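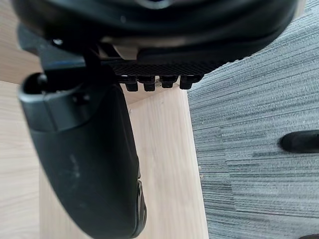
*Cahier de l'opératrice du soir, atelier de Valport, mercredi, 22 h*

Je veux écrire la journée tout de suite, parce que demain je vais avoir la version de la réunion dans la tête et plus la mienne.

L'exercice était celui de toute la semaine : ouvrir le meuble bas, prendre une boîte, la ranger sur l'étagère, refermer. J'ai fait 61 essais depuis lundi et j'étais devenue trop tranquille. Au début je gardais la main sur le bouton d'arrêt pendant le mouvement entier. Aujourd'hui je la posais à côté, sur la table, et je regardais l'écran.

Vers la fin de la matinée, le bras droit est descendu avec la boîte et il a continué. Je dis « continué » parce que je ne trouve pas de meilleur mot. La boîte touchait déjà le bord du bureau et le poignet poussait encore vers le bas. Le plastique a plié un peu. J'ai appuyé sur l'arrêt. Le bras s'est arrêté, mais après. Entre mon doigt et l'arrêt il y avait un temps que j'ai senti très bien, comme quand on parle au téléphone avec quelqu'un de très loin.

La main n'a pas lâché et rien n'est tombé. Personne n'était près du meuble. J'ai quand même eu les jambes molles et je suis allée boire de l'eau avant de remplir la fiche.

L'après-midi, nous avons lu le journal de la commande. Le temps permis entre le bouton et l'arrêt est de 195 millisecondes, c'est écrit sur l'affiche à l'entrée de la cellule. Nous avons trouvé 637. J'ai demandé qu'on relise la ligne, j'espérais une virgule mal placée. C'était bien 637.

L'explication provisoire est la suivante. Je la note avec mes mots, qui ne sont pas ceux de l'ingénieur. Depuis la mise à jour Grostby, les images du poignet et l'ordre d'arrêt passent par la même file d'attente. Quand la file est pleine d'images, l'ordre attend son tour derrière elles. Il paraît que c'était fait pour simplifier. Je ne suis pas ingénieure, mais un ordre d'arrêt qui fait la queue, cela me semble une très mauvaise idée.
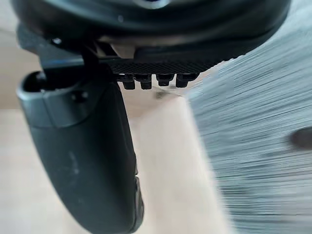

*Vue du poignet : le doigt noir à gauche, les quatre petites dents au milieu.*

J'ai passé presque deux heures à regarder ces vues du poignet, une par une, en cherchant le moment où le programme a cru qu'il y avait encore de la place sous la boîte. C'est un travail qui fatigue les yeux. On voit toujours le même doigt, avec sa trace claire, et je commence à le connaître mieux que ma propre main. À la fin je notais les heures dans la marge sans les comprendre. J'ai dû recommencer une page.

Chez Bundgaard, au téléphone, on m'a demandé trois fois si le bouton était bien branché. Oui, il était branché. On m'a demandé aussi si j'avais appuyé « franchement ». J'ai cherché le mot ensuite dans le dictionnaire pour être sûre d'avoir compris, et je l'avais compris. Je suis restée polie. Dans ma langue j'aurais été moins polie, c'est un avantage du français pour moi.

Ce que je me reproche : lundi, j'avais déjà remarqué un petit retard à l'essai 11. J'ai écrit « arrêt un peu mou » dans la colonne des remarques et je n'ai prévenu personne. Dans mon ancien poste, à Tarnau, une remarque pareille remontait le soir même. Ici la colonne des remarques, je crois qu'on ne la lit pas beaucoup, mais j'aurais pu aller frapper à la porte. J'ai pensé que mon vocabulaire n'était pas assez précis et qu'on allait me poser des questions.

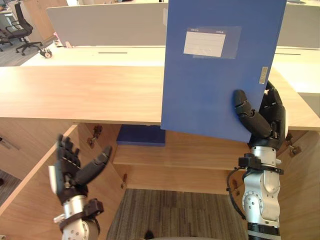 *La boîte bleue dans la main droite, devant le meuble ouvert.*

La cellule est fermée jusqu'à nouvel ordre. On va remettre l'arrêt sur une ligne séparée, avec son propre câble, et mesurer le délai chaque matin avant le premier essai. J'ai demandé d'être présente pour la mesure. On m'a dit oui, un peu surpris.

Il faut aussi vérifier le bord du bureau et le bas de la boîte, et je n'ai pas eu le temps. Pour le poignet droit, on doit contrôler le serrage des vis avant de remettre le courant. J'ai collé un papier sur la porte de la cellule pour que l'équipe du matin ne l'oublie pas.

En rentrant j'ai raté le bus de 20 h et j'ai marché le long du canal. J'ai mangé des œufs debout dans la cuisine. Demain, acheter du pain et rappeler Bundgaard avant neuf heures.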